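I used to be the person who brought her own crackers to weddings, so when I heard about a new class for grown-ups who are scared of food, I was on the phone before I'd finished reading the flyer!

It's called Cirkau, it starts in October, and it's run by Margareta Ciobanu, a dietitian who spent years working with kids before she noticed how many of their parents were quietly skipping dinner too. There are 10 places in the first group – I'm told more than half are gone already – and it meets for 11 weeks.

Nobody is going to hypnotize you or hide spinach in a brownie. You pick one food you'd like to get along with and you start very small (smelling it counts). Margareta says most people come in expecting to be told off, and the first week is mostly spent talking about school lunches.

I had a long chat with Trilok Bansal, who is 34 and went through a trial version of the class last year. He lived on plain pasta and one kind of cereal until he was 30. His big win was a peach. "I ate it over the sink, and then I called my mother," he told me. He still can't stand eggs, and he's fine with that.
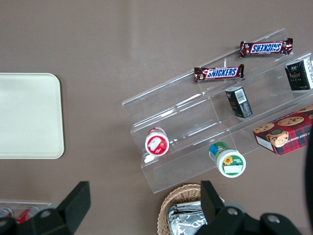 How to sign up

The full course costs $541, and you can pay it in parts. You don't need a doctor's note, but Margareta will want a quick phone call with you first – mainly to check for allergies and to ask what you eat now. Partners and friends can come along to the last session for free. I've put my name down, and my food is mushrooms. Wish me luck!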